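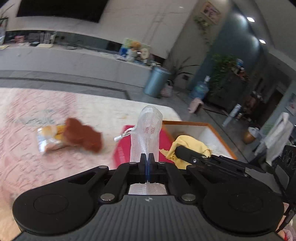 # Minthorpe Household Hints

A plain-text collection of household advice copied out of old almanacs, parish magazines and shop leaflets, with a note against each entry saying how far we believe it. In most cases that is not very far.

## What is in it

There are 2347 entries in `hints.csv`. The oldest source is a shop almanac from 1891. The newest are leaflets given away by Itness, a chain of drapers that closed its last branch before anyone thought of keeping the leaflets properly. Recipes have been left out, and so has anything medical beyond the odd remark about chapped hands.

Columns:

- `id`: a number. It means nothing and the gaps are deliberate.
- `text`: the hint as printed, spelling and all.
- `source`: short code, explained in `sources.txt`.
- `topic`: laundry, pests, silver, floors, stoves, storage, other.
- `claim`: what the hint says will happen, in our words.
- `verdict`: one of `plausible`, `doubtful`, `wrong`, `dangerous`, `no idea`.
- `note`: free text, often blank.

## About the verdicts

Please don't treat these as test results. We tried some 200 of the hints at a kitchen sink, once each, with whatever was in the cupboard. A tea stain that came out with borax in our sink might have come out with plain water, and for a good many entries we never ran the plain water. Where we did, the note says so.

The rest were judged by reading. Two of us marked every entry separately and then argued. The entries where we still disagreed went down as `no idea`, so that label covers both "we know nothing about this" and "we know enough to quarrel". It should have been two labels. Changing it now would break other people's scripts.

`plausible` is a low bar. It means we could think of a way it might work. Vinegar on limescale is plausible. So, under our rules, is rubbing a brass tap with a cut lemon, though we suspect the rubbing does most of it.

## The Porkow problem

A large part of the file, 1408 entries, comes from the Porkow booklets, which were printed to sell a washing powder. It would be odd if they had found that powder useless, and they don't. It lifts grease, whitens collars, kills moth, softens water and revives carpets. We've kept all of this in because people did read it, but anyone counting how popular a method was should drop these rows first. Filter on `source` beginning with `PK`.

We've seen a chart made from an earlier release which claimed to show washing powder overtaking soda in ordinary homes. It showed Porkow printing more booklets.

## Known faults

- The same hint turns up again and again with one word changed. We removed exact copies only. "Never fails" is usually a sign that you're looking at a reprint.
- "A little ammonia" was never defined by anyone. Neither was "a quick oven".
- Some `topic` labels are poor. Cedar shavings in a drawer could be pests or storage, and we weren't consistent.
- The Joubert scrapbook is undated. Older releases put it before the war on the strength of the typeface. We no longer think that's good enough and the date is now blank.
- Long s and broken type were corrected by eye in the early batches. Later batches were left alone. Yes, this is the wrong way round.

## Safety

Rows marked `dangerous` involve lead, arsenic, petrol near a fire, or mixing bleach with things that should be kept well away from it. They are there as history. A different verdict is no promise of safety either, and we'd rather you didn't try any of the stove hints.

## Using it

The file is UTF-8, comma separated, with quotes round every field. Open it in a spreadsheet if you must, but check the `id` column afterwards, as leading zeros tend to vanish.

It is reasonable for looking at wording, borrowing between publishers and what advice was thought worth printing. It is poor evidence for what people did on washday. Printed advice rarely is good evidence of that, and we have not found a way round it.

## Changes

20th October: Joubert date removed, twelve verdicts moved from `plausible` to `doubtful`, mostly silver.

April: Itness leaflets added. Topic `floors` split from `other`.

## Corrections

Send the `id`, what you think is wrong, and where you saw it. "My grandmother swore by it" has been received several times and is not a source, although two of those letters did lead us to better ones.

Contact: open an issue | Text of notes and verdicts © Minthorpe Household Hints | Back to top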